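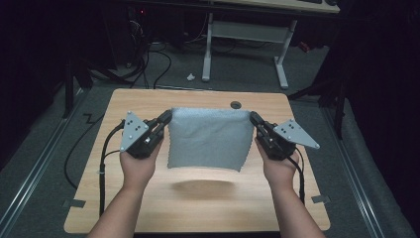 Venska House Residents' Association
Minutes of the June meeting, held on Tuesday at seven in the evening in the common room

Present were residents from both staircases and one representative of the cleaning firm Mendent. The minutes of the previous meeting were read and accepted, with one correction: the key deposit is for the laundry room only and does not include the bicycle store.

1. Cleaning cloths for the shared kitchen

The meeting discussed the square grey cloths which are now in use on the tables. Most residents are satisfied with them. They are soft and they do not scratch the light wood. One resident remarked that the edges become frayed and asked if it is possible to order cloths with a sewn edge. Mendent answered that the supplier, Zilotis, offers both kinds, but the sewn ones are delivered only in boxes of 100.

It was decided to order one box of the sewn cloths and to use up the present ones first. Old cloths shall be kept for the windows and the bicycle store.

2. Folding and storing

Several residents complained that clean cloths are put into the drawer in a heap, sometimes still damp, and that the drawer then smells. After a long exchange the following was agreed.

Each cloth is taken by the two upper corners, shaken out and laid flat on the table. It is folded 2 times and put in the drawer with the fold to the front. Damp cloths go on the rail by the window and not in the drawer. Used cloths go in the bucket under the sink.

A proposal to mark kitchen cloths with a coloured thread was put to the vote and was not accepted. The question may be raised again when the new box has arrived.

3. Laundry

The machine on the ground floor stopped 3 times during the last month, each time in the middle of the programme. The repair service Guérin has looked at it and recommends a new door seal. The meeting approved the repair. Until it is done, residents of staircase B may use the machine in staircase A, but not after 22 o'clock.

It was also asked that nobody washes the kitchen cloths together with bedding. The lint stays on them and comes off on the plates.

4. Tables in the common room

The tables shall be wiped after each use, also at the far side, where crumbs are often left. Hot pots must not be put directly on the wood. One resident offered to oil the table tops in the autumn -- the meeting accepted this with thanks.

5. Other matters

The request for a second drying rail was postponed, as no price was available. The carpet in the corridor will be cleaned by Mendent before the next meeting. Residents are asked to take in their shoes and umbrellas the evening before.

The meeting was closed at almost nine o'clock. The next meeting will be announced on the board by the letter boxes.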